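Workshop notebook, bracelets and small cord work
January 3, 2023

Back at it after the break, and so glad to be! I have been itching to get to the braided bracelet all week, so this is going to be long. Colin Clegg, you asked for the notes on how the twisted loop goes together, so they're in here too, mixed in with everything else.

First, the cord. Red, orange and gold together is my favorite mix we've tried. I was worried in September that the gold would get lost between the other two, and I even wrote "drop the gold?" in the margin of the Jullatgate pages. Please cross that out. The gold is what makes it! Without it the red and orange blur into one warm brown once you stand back from them. With it you get a little line of light running along the twist, and it changes as you turn the loop.

Cutting: 600 mm per strand for the twisted part, 400 mm for the tail. I tried going shorter on the tail for the Himcombe batch and regretted it by the second bead, as there was nothing left to hold on to while tying. Keep the 400.

Twist: each strand gets twisted on its own to the right, then all 3 go together to the left. I still catch myself doing both the same way when I'm chatting, and then the whole thing springs open like a bad telephone cord. Pin one end, keep the pull even, and stop when it starts to want to kink. Going back a few turns from there feels about right in the fingers – I don't have a better way to say it.

The knotted loop at the end is the old one from the Villanueva sheet. Snug, small, no glue. I want to try the glue-free version for the tail as well, but I haven't got the nerve yet with beads on it.

I took it all through to the bedroom, where I can spread things out on the big fleece blanket. I love that thing. It's fuzzy enough that a bead stays where you drop it, and all those color blocks are a free test card for cord. Tried the bracelet on the different patches and green won by a mile. The red looks twice as red on it. On the tan it's nice but quiet, on cream a bit washed out, and near the bright blue it gets loud in a way I secretly enjoy. The purple tin came along too.

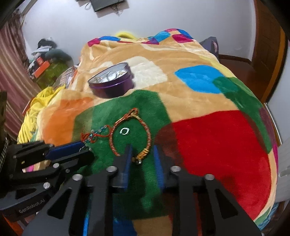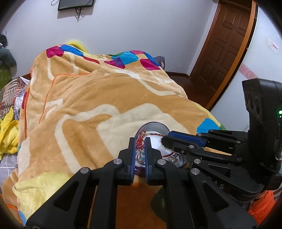 Bracelet on the green patch with the tin behind it (first), and the blanket with its far row of colored patches (second).

The green test has me thinking about the display card. We've been using plain cream card for everything, and I now think that's a mistake for the warm cords. Green card for red and orange, cream for the blues. Skadix has a green in the heavy card that might be close, so I'm going to get a sheet and see before I say any more about it.

Beads next. Blue and silver on the tail, with the red knotwork between them. The blue is small but it does a lot of work against all that warmth. One thing I'd change is the spacing. I tied the knots close together and the tail came out a bit stiff, so it wants to stick out sideways when I'd like it to hang. Next one gets more bare cord between the beads.

The small silver beads are still driving me up the wall, in the nicest way. They slide on so easily and they slide off just as easily. A stopper knot on both sides works, but it must be pulled down with the tip of a needle, otherwise it sits too far off and the bead rattles about.

To do:
Make 2 more in the same colors, one with the looser tail.
Try the twist with a single gold strand swapped for a second orange, only to be sure I'm right about the gold (I am).
Get the green card.
Colin – can you bring back the fine needles? The ones in the drawer are all too thick for the stopper knots.
Copy the cord lengths onto the sheet by the cutting mat.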